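Talk notes, v3. Print BIG this time. Water on the left side of the lectern.

# Eating Well in a Small Kitchen (the leftovers talk)

Slot is after the coffee break, so people will drift in. Don't wait for them. Start.

## Opening

- Say hi, thank Kamala for setting it up. Kamala Amin, get the surname right, she's in the front row.
- Straight to the story of the soup. The winter I lived over the Vitale bakery, two burners, one of them bad. Fridge the size of a suitcase.
- I threw out so much food. Bags of spinach gone to slime. Half onions. Rice in tubs with no date.
- One evening I wrote down all of it on the back of an envelope. 38 things in a month. Pause here. Let them do their own list in their heads.
- Not a moral talk. I'm not going to scold anyone. Money and supper, those are my two subjects.

Ask for hands: who has a bag of salad at home right now they're a bit scared of? (Always gets a laugh. Move on quick.)

## Part one: what really gets thrown out

- It's the stuff you bought for one recipe. The bunch of cilantro when you needed a spoonful. Buttermilk! Always buttermilk.
- Bread. Bread is the big one in my house. Ends of loaves, the last two buns.
- Cooked grains and pasta, since we all make too much. I still can't judge spaghetti. Twenty years.
- The good-intention vegetables. Kale, beets with tops on, the fennel.
- Hardly ever the cheese. Hardly ever anything with chocolate in it.

Tell Rajkumari's story, she said OK. Rajkumari Tomar, my neighbor then, cooked for five every night in the same size kitchen as mine. Bought less than I did. I asked how, she opened the fridge and there was a bowl on the middle shelf. Just a bowl. Everything that had to go next went in the bowl. The kids knew, husband knew. You cook from the bowl first.

- That's it, that's the whole system. I've tried apps. I've tried the whiteboard. Bowl wins.
- Middle shelf, eye level. If it goes in the drawer it's gone.
- Don't cover it with foil, you need to see in. Cling wrap or a glass lid or a plate that doesn't quite fit.
- Raw meat never goes in the bowl. SAY THIS. Somebody asked last time and I'd skipped it.

(slow down here, I rushed it at the library)

## Part two: five suppers that eat leftovers

Don't read recipes out. People can't cook from a voice. Give the shape of each one and send them to the handout.

1. **Fried rice.** Cold rice, hot pan, don't stir too much. Any veg cut small. Egg at the side then fold in. Soy at the end. The trick is the rice has to be cold, from the fridge, cooled fast the night before. Mention the cooling thing, flat tray, into the fridge inside the hour, eaten the next day.

2. **The frittata.** Whatever's in the bowl, cooked first so it isn't wet. Then eggs. Low heat, lid on. Potatoes are good. Old pasta is good, people don't beleive me. Spaghetti frittata, crisp on the bottom, cold in a lunchbox next day.

3. **Bread soup.** Onion, garlic, can of tomatoes, torn old bread, oil. That's my favorite one and it costs next to nothing. Beans if you have them. Rind of parmesan if you kept it. Keep them! Freezer bag, they last for ages.

4. **Green sauce.** For the herbs. Parsley, cilantro, the tops of carrots if they're fresh, oil, lemon, salt, something sharp like capers. Chop it rough. Jar, fridge, goes on eggs, potatoes, fish, a cheese sandwich. Use it up in 4 days.

5. **The tray.** Everything that's a bit tired, cut the same size, oil, salt, hot oven. Soft carrots come back. Wrinkly peppers are better than fresh ones here. Don't crowd it or you get steam.

Joke about the fennel if it's going well. If it isn't, skip.

- Point: these are all the same supper really. Something starchy, something tired, something sharp, egg or beans.
- Sharp is the bit people forget. Leftovers taste flat because they've no acid. Lemon, vinegar, pickle juice. Keep the pickle juice.

## Part three: surfaces and setup

Short part. Keep it to a couple minutes.

- You cook more if there's a clear patch of counter. I believe this more than anything else in the talk.
- In the Vitale place I had a patch about as big as a cutting board. I kept the toaster on it. Moved the toaster onto the fridge and started cooking again, same week.
- Stone-look tops hide crumbs. Wipe them anyway, with your hand flat so you feel what you can't see.
- Gray with pale mottling is the worst for flour. You'll think it's clean.
- Damp cloth under the board so it doesn't slide.
- One good knife, kept out. One bowl for peelings so you aren't walking to the bin.

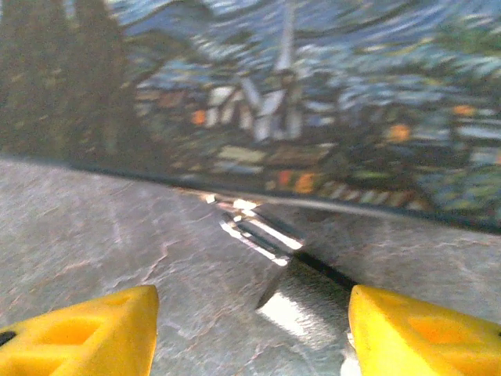 ## Part four: the freezer

- People treat it like a museum. Things go in and get admired.
- Label. Painter's tape and a marker, on a string, tied to the freezer handle. If the pen is in a drawer you won't do it.
- Write what it is AND what it's for. "Chili, lunch." "Bananas, bread." Otherwise it's a brown block.
- Freeze flat. Bags lying down, then stand them up like files once they're hard.
- Small amounts. Stock in a muffin tin. Tomato paste in spoonfuls on parchment.
- Bread sliced before it goes in. Toast from frozen.
- Doesn't freeze well: salad leaves, cucumber, boiled potato in chunks (goes mealy), mayo, cream sauces mostly.
- Freezes better than you'd think: cooked beans, grated cheese, ginger whole (grate it frozen), egg whites, cooked rice.

The freezer supper. Once a month, end of the month when money's thin. No shopping until you've eaten four things out of there. We call it Cotell night at ours, after the old Cotell chest freezer that came with the apartment and hummed so loud we had to turn the radio up. Long gone. Name stuck.

## Part five: shopping less

- Shop after you've eaten, everyone knows that one. Say it fast.
- Look in the bowl before you write the list. Take a photo of the fridge on your phone if you won't write a list.
- Buy for three suppers, plan for two, leave one night open. The open night is the bowl night.
- Don't buy the big bag unless you can say out loud who's eating it.
- Loose carrots over bagged if the store has them.
- Dates: "best before" is about quality, "use by" is about safety. Different words, people mix them up. I did for years.
- Sniff test is OK for milk and yogurt. NOT for cooked meat, fish or rice. You can't smell the bad stuff.

Money slide. I kept receipts for a year, before and after the bowl. Difference came to 800 dollars. Two adults, one kid who ate like a bird. Your number will be different, don't promise anybody anything. But let it sit on the screen.

What we did with it: fixed the car. Not exciting. People like that it's not exciting.

## If there's time

- Kids and the bowl. Let them pick one thing from it for the tray. They'll eat what they picked, sometimes.
- Sharing. The swap shelf in our stairwell at Pumitz Court. Jars, unopened cans, too many zucchini. Rules taped to the wall: nothing cooked, nothing opened, gone by evening.
- Batch cooking. I don't love it. By the fourth day I hate the stew and so does everyone. Cook double, freeze half the same night, don't eat it twice in a row.
- The Zesport lunchbox thing, the one with the little clip-in sauce pot. People ask where I got it. School fair, secondhand. Don't go on about it.

## Questions I usually get

**Compost?** Yes if you can. But it's the last stop. Eating it comes first. Apartment people, ask the city about pickup.

**How long does cooked food keep?** I say three days, four at the outside for most of it. Rice, one day. Reheat till it's steaming all the way through, once only.

**My partner won't eat leftovers.** Change the shape. Roast chicken again is leftovers. Chicken in a taco is supper. Don't announce it.

**I live alone.** Freezer matters more for you than for anybody. Half loaves. Eggs. Small cans even tho they cost more per ounce, you'll bin less.

**Is the bowl hygienic?** Wash it every time it's empty. It should be empty a lot. Raw meat stays on the bottom shelf in its own box, see part one.

**Favorite cookbook?** Don't have one good answer. Mention the spiral-bound one from my aunt's church and move on.

## Close

- Back to the envelope. Hold it up, it's in the folder, inside pocket.
- Ask them for one thing: put a bowl in the fridge tonight. Any bowl.
- Next session is in April, pruning and windowsill herbs, Kamala has the sign-up sheet.
- Handouts by the door. Take two, give one to someone who buys too much cilantro.
- Thank Kamala again. Unplug the laptop BEFORE picking up the bag.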